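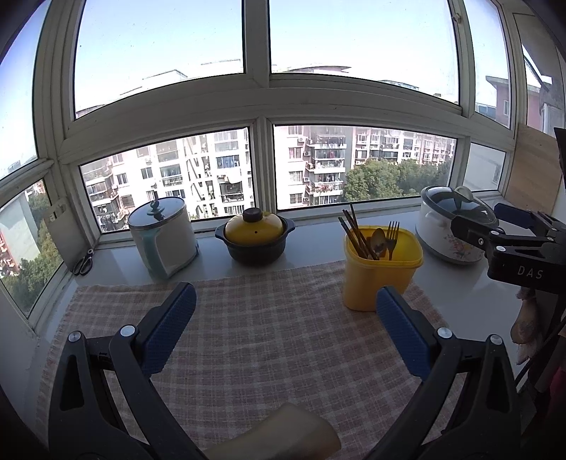 A checked placemat on the counter under the windows.

Zindside trail race: entries, course changes and the feed station

Entries for the Zindside mountain bike marathon opened on 18 July 2024 and will stay open until the field is full. The limit is 110 riders, the same as last year. Club members get no priority this time, so if you want to ride, put your name in early.

The race is in November again. The course is 83 kilometers with 3,410 meters of climbing, a little more than before. The extra comes from the new section above Psarras, where the old fire road washed out over the winter. Riders will now leave the road at the water tank and take the singletrack over the ridge. It is steep near the top and most people will walk part of it. The descent on the other side is fast and loose, with two gates that will be held open on race day but not on practice days. Please close them behind you.

Sotiris Konstantinidis rode the whole loop last month and has marked the places where the GPS track and the trail do not match. The worst is the fork after the chapel – the file sends you left and the course goes right. A corrected track is on the club page. Delete the old one before you load it.

There will be feed stations at Psarras and at Jaria. Both will have water, bananas, bread and salted potatoes. Gels will not be provided, so carry your own and take the wrappers home. Riders may leave one small bag for Jaria, labeled with name and race number. Bags go in the van at sign-on and come back to the finish by late afternoon.

The cutoff at Jaria is five hours. Anyone who arrives after that will be sent down the paved road to the finish and listed as not finished. We had complaints about this last year, and the rule stays as it is.

Wikateo is lending us the timing mats again. Chips are attached to the fork with two zip ties, and a lost chip costs 10 euros.

Lights are required front and rear for the two tunnels. A front light that clips to the helmet is fine. Bikes without lights will not be allowed to start.

Practice rides leave from the club parking lot at eight in the morning. Check the club page for dates.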